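Can a Low-Cost Arm Put the Dishes Away?
Rory Urquhart and Aitana Montoya, Nilanton project, final report

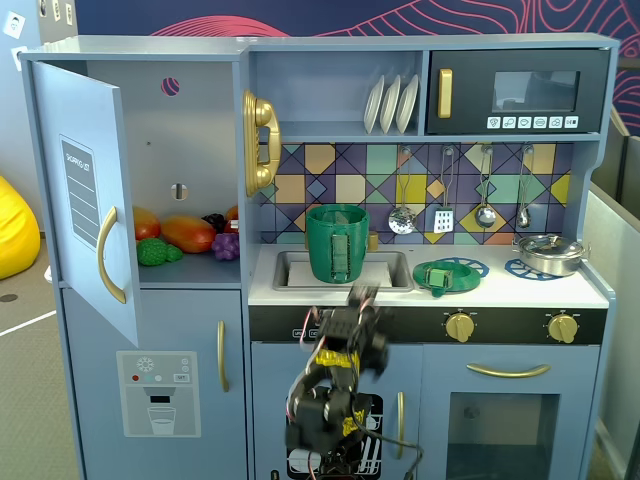

Our question was whether a small servo arm can do kitchen chores well enough to be left alone with them. We split the work into short tasks, each with one object and one goal. Grasping was the main difficulty. A green cup standing in the sink, with its handle facing forward, looks like an easy target, but the arm has to come up over the counter edge and close on it without tipping it.

Results
We ran 307 trials between October and December. Single pick-ups succeeded in 55 percent of them. When the arm also had to set the object down in a given place, the rate fell to 19 percent. Most failures came from the wrist stopping short of the target.

Discussion
At these rates a person still has to stand by. Recalibrating each morning helped a little, and slower motion helped more, but one pick-up then took 52 seconds. We would not call this arm ready for a home. Next term Aitana will test a softer grip pad, and Rory will rewrite the wrist control.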